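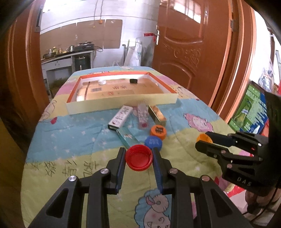 1/ Day one of teaching a machine to tidy up. The syllabus is bottle caps. I have two degrees and a gripper in each hand, and I am being outwitted by a red one.

2/ The job, for those who asked: you pick a thing up, you put it in the tray, and the grippers record how you did it. Then you do it again. Somewhere down the line a model watches the lot and learns to do it without sighing.

3/ Our target for the Poltby set is 2,241 clean examples. "Clean" means no drops, no dithering and no swapping hands halfway because you changed your mind. I change my mind a great deal.

4/ Tomoyo Shibata wrote the rules and they fit on one page. Rule 6 says "move as though you meant it". I have had it read out to me twice.

5/ Caps are harder than boxes. A box has sides. A cap lying open side up has a rim, and the rim has opinions. Come in too high and you pinch air, too low and you're gripping cartoon sheep.

6/ Yao-tsung Tsang wants the failures kept as well, in their own folder. His folder is doing very nicely, thank you. Almost 30 in it by lunch, and 11 of those were the same cap.
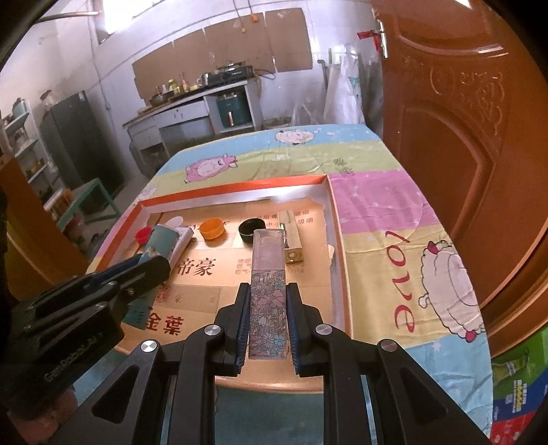 7/ Clear plastic case, upright, between the pads. My favourite so far — flat sides, stands up straight, asks nothing of you. If they were all like this I'd be insufferable.

8/ Someone at Hokemstead asked why we don't just do it all in simulation. We do some. The simulated quilt has no wrinkles and the simulated me never gets a stiff thumb, so make of that what you will.

9/ Tomorrow we shuffle everything about and start over, so the model doesn't decide that orange caps only live near the red one. I'd half decided that myself.

10/ Tsang has just asked if I can do another hour. Moving as though I meant it.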